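Karko Foam Sheet: Frequently Asked Questions

What densities are available?
Karko sheet is sold in two densities, 70 and 200 kg per cubic meter. Use the lower one for case inserts and packing, the higher one under loads that stay in place.

How thick are the sheets?
The standard thickness is 12 mm. Other thicknesses are cut to order and cannot be returned.

How do I cut it?
Use a long, sharp blade and several light passes. Do not press down on the sheet while cutting -- the edge will come out concave.

Which glue should I use?
Water-based contact adhesive. Solvent sprays attack the cell walls. Coat both faces, wait until tacky, then join.

Does the color change?
Yellow sheet darkens in sunlight. This does not affect stiffness. Store it flat and covered.

Does the surface wear?
Yes. Open-cell foam marks with handling. Replace it when it no longer springs back to full thickness. 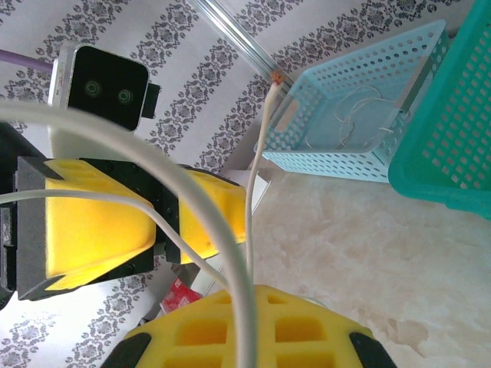

Yellow foam pads with black corner pieces. Light surface wear.

Can I order a sample?
Yes. Ask for part 381, which contains one square of each density. Orders placed before noon leave the Irkon warehouse the same day.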